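Still doing my own washing up

In January I promised myself I would stop reading articles about robots that fold towels. I lasted until teatime. There was a new one, and it folded a towel, and then it folded another towel, and the music swelled as if it had landed on the moon.

I have a stake in this. I live in a house with 19 mugs and, on a typical evening, none of them clean. I also spent a good part of my working life at Ocampo, a packing firm on the edge of town where we put small things into medium things and medium things onto pallets. So I have done chores at home and chores for money, and I would like somebody or something to take both off my hands before my knees go completely.

The question I keep being asked, mostly by my sister, is whether the machines can do it yet. She asks as though I were personally holding them up.

My answer depends on what she means by "it". A dishwasher is a robot as far as I'm concerned. It is a box that washes plates in the dark while I watch television, and if you had shown it to my grandmother she would have wept. The same goes for the washing machine. What those two have in common is that they make you do the awkward part. You pick the things up, scrape them, turn them the right way round and wedge them in. The machine does the wet bit. Then it beeps at you until you come back and do the other awkward part.

The awkward part is what everyone is now trying to sell us.

I had a long lunch about this with Cristóbal Sosa, who was on my line at Ocampo and later went off to Plerkance to help set up packing cells, meaning an arm, a conveyor, a cage and a man with a laptop looking worried. Cristóbal is the least excitable person I know on the subject. He told me their arm could pack the same carton all night without a tea break, and in one good night it did 1052 of them. Then a supplier changed the cartons to a slightly shinier cardboard and the thing went to pieces. It spent a morning picking up reflections. They put a strip of matt tape on every box, by hand, until it was sorted out. He was one of the hands.

I asked what the hard jobs were, expecting him to say something grand. He said cups.

Cups, tubs, beakers, anything round and open with a thin lip. A person grabs one without looking, usually by the rim, sometimes with a finger down the inside if nobody's watching. A machine has to decide where the edge is, how far round to go, how hard to squeeze, and what to do when the cup skids off or tips over halfway through. If it squeezes too gently the cup stays where it was. Too hard and you have an oval cup, or with china, a dustpan.

And getting close doesn't help as much as you'd think. From across the room, a tub is a tub. From a wrist camera right up against it, it's a great deal of yellow and a slanting edge, and the machine has to work out the rest.

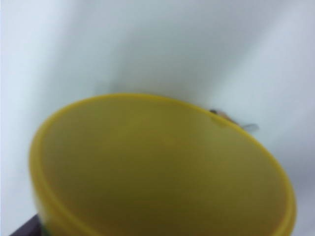 Why is a plastic cup harder for a robot than a car door? The car door turns up in the same spot, at the same angle, every time, and a building full of engineers has made sure of it, while the cup could be anywhere and any way up.

That, more or less, is the whole trouble with houses. A factory is arranged around its machines. My kitchen is arranged around a decision made by the previous owner, who was tall and apparently hated drawers. Things get left on their sides. Spoons go missing for a fortnight and come back. There is a tub in the cupboard whose lid I have never seen, and I keep it anyway, in case the lid turns up.

I did once pay for help with this. Some years ago I bought a Wikside, a floor-cleaning disc with a cheerful voice and a grudge against rugs. It was very good at the middle of the room. I was already quite good at the middle of the room. It left the edges, the corners and the bit behind the door, and it swallowed the tassels off a rug I liked. For most of its life I was picking things up off the floor so that it could clean the floor. By the time I'd finished, running a broom round would have taken me another 2 minutes. It lives under the stairs now. Every so often it asks to be put back on its charger, and I feel bad and shut the door.

The newer ones with arms are a different animal, I do accept that. Cristóbal showed me a clip on his phone of a trial he'd been to see at a place called Fostico, where a pair of arms was clearing a table into a rack. It took four goes at one beaker. It nudged it, then pinched the air next to it, then pushed it over. On the last go it got hold of the rim and lifted it, and Cristóbal, who watched the birth of his own children with less expression, said "there we are" out loud in the café.

What struck me was the second try, not the last one. The old arm at Plerkance would have pinched the air and then carried its handful of air to the carton and packed it, quite content. This one seemed to notice it had come away with nothing and went back. I have worked with people who didn't do that. I have been that person, on the late shift, in the run-up to Christmas.

So I've softened a bit. I think the shop floor will get there first, because it's lit properly and somebody is paid to keep it tidy, and because a firm can live with a machine that's slow so long as it doesn't go home. Sorting, packing, loading a tray, emptying a tray: I'd expect a lot of that to be done by arms before long, with a few people walking up and down to rescue the odd one. Whether those people will be paid as well as we were is a separate post, and a crosser one. We weren't paid all that well.

The home is further off. I'm not fussy about speed. If it took nearly all night to clear my draining board I wouldn't care, I'd be asleep. But I would want to be sure it knew the difference between the plastic tumblers and the glass bowl my mother gave me, and I'd want it to stop when the cat came in. I'd also want it to cost less than the kitchen. None of the ones I've read about will tell you the price until you've given them your email address, and I know what that means from buying windows.

My sister says I'm being negative and that they said the same about mobile phones. They did, and I was one of them, and I'd like it noted that I now own one. She has put her name down for something with arms that is supposed to arrive "soon". She has cleared a space for it next to the fridge. At the moment the space has an ironing board in it, and a pile of ironing, and she tells me she isn't touching either until it gets here.

I've offered to lend her the Wikside.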